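4 min read

Questions I get about my sourdough starter

I've been baking out of my kitchen in Plemville for a while now, and the same questions keep landing in my inbox, so I'm putting the answers in one place (finally!).

What do you call your starter?

Bema. She was a gift, she came in a jam jar, and the name was already on the lid.

How often do you feed her?

Once a day if she's out on the counter, usually at 7 in the morning before I've had coffee. In the fridge she goes a week, sometimes two if I forget. Equal weights of flour and water, and a spoonful of the old stuff. I used to be a lot fussier about this and the bread was exactly the same.

Mine smells like nail polish remover. Is it dead?

Nope, just hungry! Pour off the liquid, feed it twice a day for a few days and see how it smells. If you see pink or orange streaks or anything fuzzy, though, throw the whole thing out and start over.

Do I need a special surface for shaping?

Any smooth, clean counter will do. Stone stays cool, so I find the dough gets less sticky on it, but I learned on a wobbly table and a floured dish towel. Go easy on the flour or the dough will just slide around and you'll never get it tight.
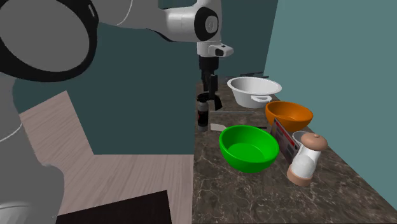
A marble kitchen countertop.

How long does a loaf take?

Start to finish, roughly 23 hours for mine, and most of that is the dough sitting in the fridge while I do other things. The oven part is 52 minutes in my oven, lid off for the last stretch. Yours will be different, so go by color.

What flour do you use?

Plain bread flour plus a handful of rye. I get the rye from Inurik, the little store by the post office, and they run out every February, so I stock up in January like a squirrel.

Can I have some of Bema?

Sure, if you can come and pick her up. Bring a jar with a lid that isn't too tight – I've cleaned one exploded jar off my ceiling and I'm not doing it again.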